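Loose chaise lounge cover, rose pattern — wash or not?

qusai_s
12th April
Good evening to all. I have an old chaise lounge with a brown and tan floral fabric, the pattern is like roses. My aunt left it to me together with a spare piece of the same cloth, which I want to use for covering the arms where they are worn. The spare piece has been folded for years and it is very creased.

My question is whether I should wash it before I sew. I am afraid the colour will become lighter than the chair, and then everybody will see the patch.
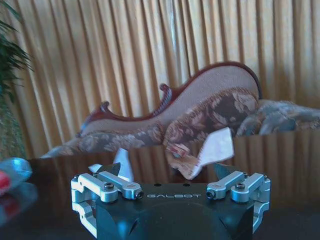 The roses match very well now and I would like to keep it so. I asked at Skametti, the upholstery shop near my work, and they wanted 138 for both arms, without cleaning. For me it is too much for an old chair.

Liltent
Do not wash it. Put a damp cotton cloth on top and iron from the back side, medium heat. Try a corner first.

Sofia_Tria
I don't agree with Liltent. If you never wash it, it can shrink the first time somebody spills coffee, and then your seams will pull. I wash every old fabric by hand, cold water, a little soap, and dry it flat in the shade.

Liltent
Sofia, he can't wash the chair itself, so why would he wash only the patch? Two different browns, guaranteed.

Sofia_Tria
Guaranteed is a strong word. I did 7 cushions like this and only one became paler. But cut a small strip and wash that one first, this costs nothing.

qusai_s
Thank you both. I will try with a strip from the edge — there is enough cloth for it. Sofia, do you leave it in the water for long?

Sofia_Tria
Ten minutes, no more. And do not wring it.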